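Home Guides Sim Cells Parts Contact
6 min read

Section 2: Setting up the dresser cell

Hi again! By now you should have the Plovosach scene package unpacked and the room loading without errors. This section gets the arm sitting right next to the dresser and checks that it can reach the top safely. I've set this cell up more often than I'd like to admit, so I'm giving you the order that works for me.
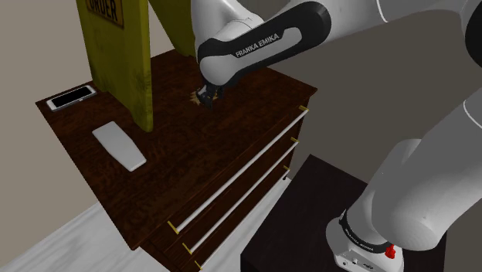
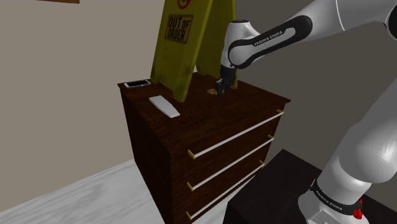 Fig. 2. Simulated dresser cell, two views, gripper down at the dresser top.

Before you start, save a copy of your scene file — the layout tool has no undo once you close it. (Larasati Pasaribu lost a whole December layout that way and still brings it up.)

1. Load the room first, then the dresser, then the dark pedestal. If you load the pedestal first, it snaps to the room origin and you'll be dragging it back by hand.

2. Turn the dresser so the handles face the open floor. Leave a gap between the drawer fronts and the pedestal. I use 25 cm on the slider and it has been fine for every arm pose in the Lirutura set.

3. Put the arm on the pedestal and lock the base. Check the lock twice! An unlocked base looks perfectly normal until you press Run.

4. Add the props: phone in the far left corner, folding sign toward the back, the flat light-colored piece in front of the phone. The small tan object goes in last, to the right of the sign.

Note: the sign is part of the prop set. The "OUT OF ORDER" label doesn't mean anything about the state of your cell, so go ahead and run it.

5. Move the wrist over the tan object and lower it slowly. Watch the gap between the wrist and the rear panel of the sign, and look at it from more than one view. They can overlap on screen and still be well clear of each other, or the reverse.

CAUTION: Don't lower the gripper at full speed on the first run. If the fingers go into the wood, the solver throws error 534 and you'll have to reload from step 1.

6. Raise the arm, reset, and repeat step 5 with contact checking switched on. No warnings? Save the scene under a new name.

If the sign jitters or slides, its feet are probably sunk into the dresser top. Lift it 2 mm and let it settle. Hanane El Idrissi keeps the list of known prop problems, so send her anything odd, with your scene file attached.

Drawer handles and joint limits are in Section 3.

Back Next Top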